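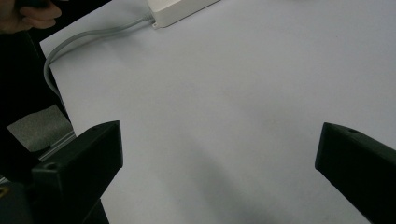
White housing, gray cord, pale surface.

I bought the Kullier white box after reading one too many glowing comments about it, and I've had it on my desk since November. Three stars, and the third is for the looks.

The listing calls it a "desk power companion." Fine. It's a plain matte white block with a slightly rounded edge, and on a light desk it does blend in, I'll give them that. The cord is thin and gray and doesn't shout at you. But my old black Fonden strip cost half as much and went behind the monitor where I never had to look at it, so I'm not sure what I'm paying for.

The cord is also my main gripe. Kullier says it "lies flat wherever you put it." Mine came folded tight and held a curve for 7 weeks. I ended up running it along the side of the desk and letting it bend where it wanted.

Then the weight. It's light, so one tug on the cord and the block swings around to a new angle. A couple of rubber dots underneath would fix that. Mine came with none.

The box promises 700 uses or something equally vague. I have no idea who counted.

If you want white and care about nothing else, go ahead. Otherwise wait for a sale, or look at the Wusunon, which is heavier and uglier and stays where I leave it.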